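The Widow's Vases

Fiona Shearer had left her sister two vases and no instructions, which was how Fiona had done everything. One was tall and faceted and looked expensive. The other was squat, round as an egg, and looked like it knew something.

Xiaoqing put them on the table and waited to feel grief. What she felt was that they didn't match.

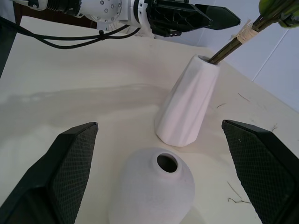 "You could sell them," said Ehsan, who had once sold a rug for 800 dollars and had been unbearable ever since.

"They're for flowers."

"Dead flowers."

"Dried," said Xiaoqing. Fiona had been firm on the distinction — she'd stopped speaking to a man in Skorside over it, for nine years, and he was her husband.

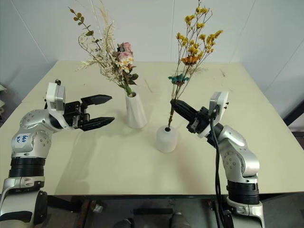 Ehsan wanted to know who got the house. Xiaoqing said the house could wait until the flowers were settled, and he sat down like a man prepared to be patient for two minutes. The yellow ones belonged in the short vase. She was sure of it, and equally sure that Fiona would have come in, said nothing, and switched them.

"Other way around," said Ehsan.

She gave him the house key just to get him out of the room.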